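Preparing a Guest Room for a Short Stay

Residents of Midmont who host visitors under the Wilus Exchange are asked to have the room ready before the guest arrives. Most rooms can be prepared in 90 minutes. The steps may be spread over two evenings.

Step 1. Air the room

Open the window for 30 minutes, with the door closed. Vacuum the floor, including under the bed, and dust the sills.
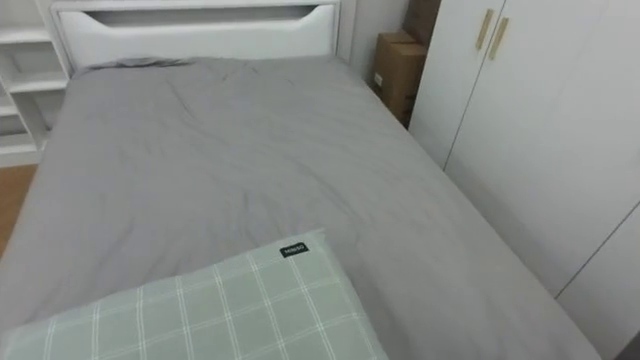 Step 2. Make the bed

Wash all bedding before each stay, even if it has only been stored. Begin with the fitted sheet and secure the corners at the head end first. Plain colors are preferred for program rooms; a medium gray, as on this bed, is suitable. Smooth any creases toward the sides, then add the top sheet and one blanket. Leave a second blanket folded within reach.

Step 3. Provide space for clothing

A guest staying more than two nights should have somewhere to hang clothes. Clear part of the closet or set up a freestanding rack, and supply at least eight hangers. Check that the rack is steady before use.

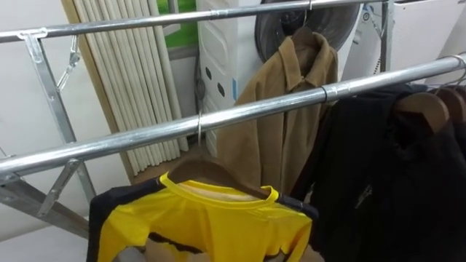 Heavy coats are best kept in the hall closet – particularly from November onward. Leave one drawer empty for folded items.

Step 4. Leave written information

Place a card on the nightstand with the wireless password, the breakfast time and a telephone number for the host. Guests arriving after 9 p.m. should also be told how to lock the front door.

Questions about room standards may be sent to Jennylyn Padilla, Housing Office, Room 808.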